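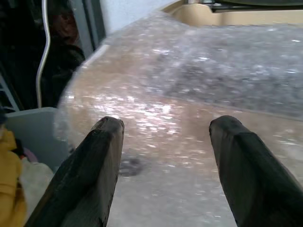 4. Results

4.1 Surface condition and detours

The Okton trail audit covered 362 segments between the Dromar trailhead and the ferry landing at Drirnero. Riders in wheelchairs and on handcycles logged each segment in both directions. A segment was marked as a barrier when a rider had to turn back, leave the path, or ask for help.

Of the 362 segments, 23 were marked as barriers by at least one rider. Most were short. Missing curb ramps and narrow gate openings came up more often than steep grades, which we had expected to lead the list. Loose gravel was logged as a nuisance by nearly every rider but counted as a barrier only on the climb out of Chuensuk, where front casters sank in and chairs had to be pulled backward.

Detours varied a great deal in length. The shortest added a single block. The longest, at the Chuensuk underpass, added 2,000 feet and sent riders along a road shoulder with no marked lane. Two riders refused this detour and ended the day there.

Figure 3. Close view of clear bubble wrap between two dark gripper fingers.

4.2 Charging stops

Power chair users planned their days by outlets more than by distance. The library at Drirnero had an outdoor outlet within 1,000 feet of the trail, and all power chair users stopped at it. Thongchai Noiphan, who led the field work, kept a separate log of outlets that were listed on the trail map but were locked or dead in November. That log is given in Appendix B.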